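My sister runs an after-school room, and at six every evening she picks up foam blocks. She has done it for 18 years. When I tell her I write about automation, she asks when one of my machines is coming to do it for her. My answer is still the same: not yet, and I wouldn't save up for one.

Picking up toys is a good test of where household robots stand. The blocks are soft and light, they come in plain shapes, and nothing breaks if one gets dropped. If a machine can't manage that, it has no business near a sink full of glasses.

And machines can manage part of it. An arm bolted beside a table can take a block and let go of it over a bin. Give it enough practice and it will do so fairly well. Obinna Ogunleye, who used to pack parts at Chauvin, told me his old line had been doing something close to that for years, with parts that always arrived facing the same way.

A floor is harder. Blocks end up behind the sofa and on top of each other. Someone leaves a bag down. The machine has to get to the block first, and then it has to decide whether the thing it found is a block at all. A child of three does this without being taught, when she feels like it.

I also think we count the wrong thing. Sellers like to quote successful grabs. A firm called Fornia sent me a sheet boasting of 2454 in a row. I would like to know how many times a person had to step in, and who put the blocks back out. A chore is done when you can leave the room and forget it – until then you have a second chore, watching the first.

My guess is that shops and warehouses will get there well before homes do. They can change the room to suit the machine. My sister can't, and the children wouldn't let her.

Foam blocks on the floor, and foam blocks at the table with its bins:

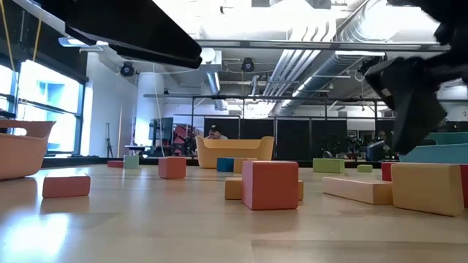
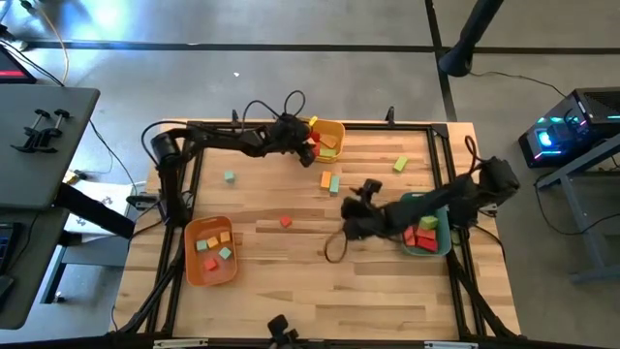
*Opinion pages | Skurkevier Workplace and Technology Desk*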